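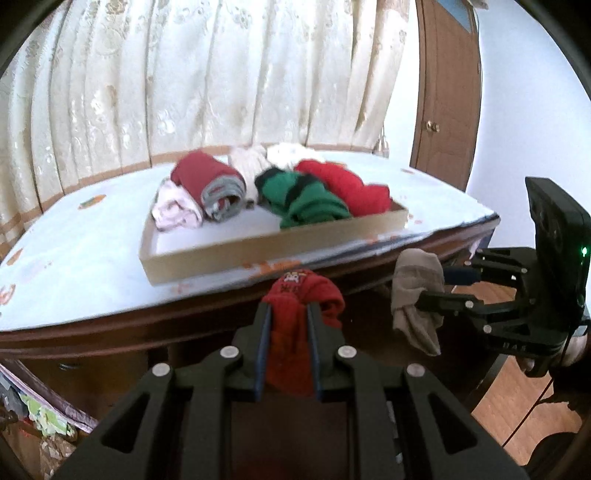
Two hand-held grippers at the sock table, one with a red sock and one with a beige sock.

Oltik Socks: a small data card

Oltik Socks is a set of demonstrations of people handling socks and other small knitted things with a pair of hand-held grippers, one in each hand. We made it because laundry is a nice, humble test of whether a learning system can cope with soft things that never fall the same way twice, and because we wanted a set small enough that a new person could look through all of it over a long weekend and come away knowing what is in there. If you are that new person, welcome! Please read at least the part on known problems before you start training.

What is in the set

There are 154 episodes. Each one holds the video from the grippers, the opening between the fingers over time, the path of each gripper through space, and a short plain-text note typed by the person who did the collecting. The notes vary a great deal. Fasil Berhe writes full sentences and Ximeng Gu writes things like "ok, slow left", and we decided to leave them as they were, since cleaning them up would have meant guessing.

The episodes are split by folder:

train – the main part, with everything we were happy with
check – 15 episodes held back, please don't train on these
odd – 8 episodes where something went sideways, kept for anyone who studies mistakes

The work area

All the recording was done in the Canden house, in an ordinary room, on a dining table with its own cloth left on. We talked about using a plain gray mat and are glad we didn't. The tablecloth is white with orange prints, and there is a curtain with a floral pattern behind the table, so a model has plenty of chances to be distracted by things that aren't socks. The work happens in and over a shallow cardboard box. Its inside bottom is white, which makes pale garments harder to pick out than you might expect, and we would call that a feature on our more cheerful days.
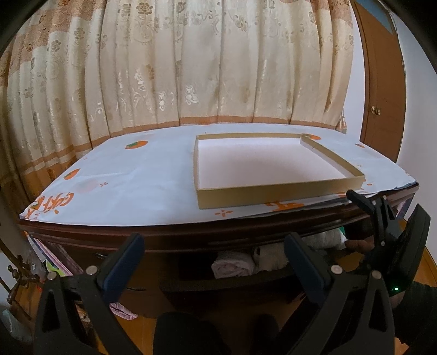
How an episode goes

Collectors follow a short script, written by Ourania Kalogeropoulos and trimmed by everybody else:

1. Check that both grippers open and close freely, then hold them still over the table for a slow breath. The software uses that pause to line up the two paths.
2. Pick up one garment in each gripper if the task calls for both hands, or one garment if it doesn't. The task name is at the top of the note.
3. Move at the speed you would use if you were tired and putting away your own laundry. Fast episodes look impressive and teach very little.
4. If you drop something, pick it up again and carry on. Don't stop the recording. A good recovery is worth more to us than a clean run.
5. Let go, back both grippers away from the box, and pause again before you stop.

Mix up the garments between episodes – striped ones, plain ones, thick knits, rolled and unrolled. Jacinto Ledesma keeps the list of which have been used most, so ask him before reaching for your favorite.

Known problems

The view is very wide, and straight things near the edges come out curved. The calibration file corrects most of this, but the last bit toward the corners is still off and we suggest not trusting positions out there.

The collectors' hands show up in some of the video. We left them in. If your method needs them masked, Shoaib Ansari has a script that does a fair job, with some trouble on dark sleeves.

Timing between left and right drifts a little in the longest episodes. Loading with the align option turned on fixes it for every case we have looked at.

Everything comes from one room. A model trained only on this set will probably do poorly on another table, and we'd ask you to say so plainly if you report results.

Loading

Unpack the archive, point the Tellimell reader at the top folder, and ask for a split by name. The reader fetches 50 frames at a time by default, which suits a modest laptop. Turn it up if you have the memory.

Questions and fixes

Write to Ximeng about the files and to Ourania about the script. If you find a wrong note or a mislabeled task, send the episode number along with what you think it should say, and it will go into the next release, planned for December.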